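Open House Report: A Good Evening at Sirngate

Well, we had been promising ourselves a trip out to Sirngate since last winter, and in November it finally came together. The weather was foul, the parking was worse, and we still had more people than chairs. Thank you to everyone who made the drive, and a special thank you to whoever brought the lemon bars (the empty pan is at the front desk if you want it back).

For those who missed it, the open house was put on by the Stivberg lab, whose people work on getting robot arms to do ordinary household chores. Nearly everything they showed us happens in a simulated kitchen, meaning the arm, the counter and even the breakfast live inside a computer. They ran it on the big screen in Room 1428, which is the long room past the elevators, and I'd say most of us forgot within a few minutes that we weren't looking at a real countertop. The marble alone had two of our members talking about remodeling!

The chore for the evening was putting kitchen things where they belong, which sounds like nothing at all until you watch an arm with a two-fingered gripper go about it. The cup got the most attention, as it's a little thing and the arm has to carry it through the air near a long shelf without knocking into anything.
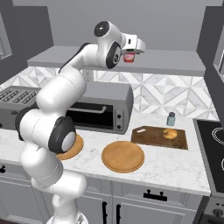
Questions from the Floor

We had a lively half hour of questions, and our hosts were very patient with us. Somebody wanted to know why they bother with a pretend kitchen when there is a perfectly good one down the hall. The answer was that a pretend cup can be dropped all day long, and the whole room can be set back the way it was with a keystroke. They also told us about Rullalance, the program that helps the arm plan its way around the furniture. I won't try to repeat how it works, but I came home with three pages of notes and would gladly lend them out.

There was a good deal of interest in the food, too. The kitchen comes stocked with bread and pastry, and one of our younger visitors asked very seriously whether the arm was allowed to have any. My own favorite view was the one with the little scored loaf on its round wooden plate, with the red cup up on the shelf and the arm over by the toaster oven.

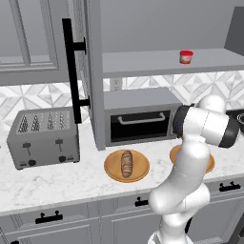 After the questions we moved across to the Jansen Room for coffee, and the talk went on a good while longer than planned. Several of you asked whether we could go again in the spring with a smaller group, and Stivberg has kindly said yes. If you'd like your name on the list, drop a note in the newsletter box or catch me at the next meeting, and please mention whether you can offer a ride.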